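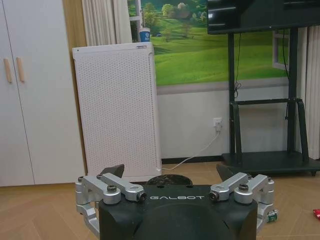 Issue 65, page 10

A Sunday at the Ondon Open House
By Carmela Herrero

I had been meaning to visit Ondon for years, and every October something got in the way, so when Iraís Olvera called to ask whether I wanted the spare seat in her car I said yes before she had finished the question. We left early on Sun 12 October with a thermos and a bag of rolls, got lost twice in the streets behind the old Tully depot, and still arrived in time to stand in line with everybody else.

Ondon fits out small rooms. Bedrooms, spare rooms, dens, the odd corner of a house that has never quite known what it was for. They do the floors, the closets, the curtains and the walls, and once a year they open the building so that people can walk through the finished rooms in their regular shoes and ask nosy questions. Najwa Nassar took our group around. She has a lovely slow way of talking and let people wander off and come back as they pleased, which suited me very well, as I am a wanderer.

We started with the floors, down in the long hall where the sample boards are kept. I learned more about herringbone than I ever expected to know. Najwa told us that most people ask for dark wood and then change their minds once they see a pale floor in a small room, and I believed her as soon as we got upstairs. The room I liked best has light planks laid in that zigzag, and your eye runs right along them to the far wall, so the place feels longer than it is. I would have it in my own back bedroom tomorrow if my husband could be talked into moving the bookcase.

And then there is the wall! I am not usually a mural person. My aunt had a sunset over her sofa and I never got over it. But this is a big green hillside with trees and a little house and a blue sky with clouds, and with the plain white paneling underneath it I found myself just standing there and looking, the way you would at a real window. Iraís said it reminded her of the drive to her grandmother's. A man behind us wanted to know if it could be washed. (It can, with a soft cloth, but go gently.)

The wardrobe in that room is tall and white with two long light-wood handles side by side, and that is all there is to it, and I thought it was exactly right. My own closet doors have brass knobs that catch on every sweater I own. I asked Najwa about the handles and she sent me to Josué Prado in the workshop, who spent a good ten minutes telling me how to measure a door so a long handle doesn't end up too high for the shorter half of the family. Take the measurement at the elbow of the person who will use it most – I wrote that on my hand.

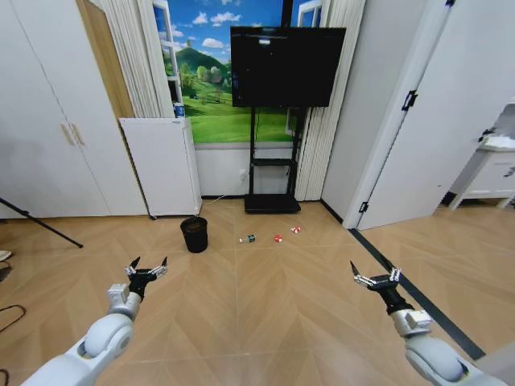

After the workshop there was coffee in the hall, along with a very good almond cake, and a talk by Azucena Becerra about keeping a small room tidy. I had expected to be scolded. She was kind about it, though, and a bit funny, and a great deal of what she said came down to where you put the wastebasket. Hers goes out on the open floor where she can reach it, and she doesn't care who sees it. In my house it lives behind a door, and the wrappers live wherever they fall, so I took that to heart.

She also had strong opinions on black wastebaskets over white ones (scuffs), on cords (run them low along the wall and keep them out of the walkway) and on flat tops of any kind. Put a low cabinet or an air purifier in a room, she said, and by the end of the day there will be a cup on it. We all laughed, and a few of us looked guilty. Somebody asked whether she had ever won that battle at home, and she said no, and had another piece of cake.

Upstairs again, I went back for a second look at my favorite room and got talking with a couple who were choosing curtains. They wanted something white and pleated like the one next to the mural, and were worried about dust. Iraís, who has sewn curtains for half our street, gave them far more advice than they had asked for, and by the end of it they were writing down her phone number.

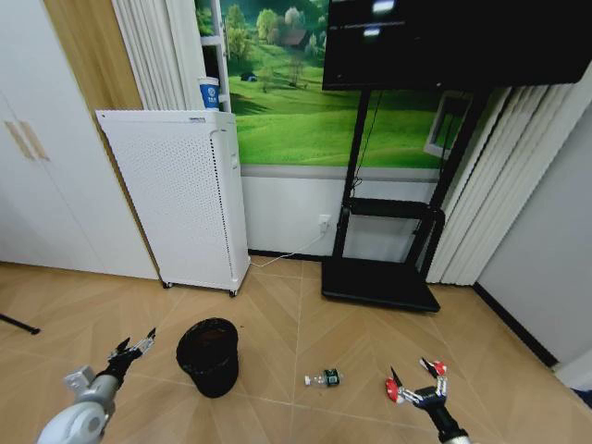
Bottle and wastebasket in the mural room at Ondon.

We drove home the long way, past the reservoir, arguing about wall colors. Tickets for next October go on sale at the front desk in spring, and groups can book ahead if they call first. Wear flat shoes for the stairs. Parking is on the Tully side, behind the loading gate, and the rolls at the café across the street were all gone by the time we got there, so bring your own.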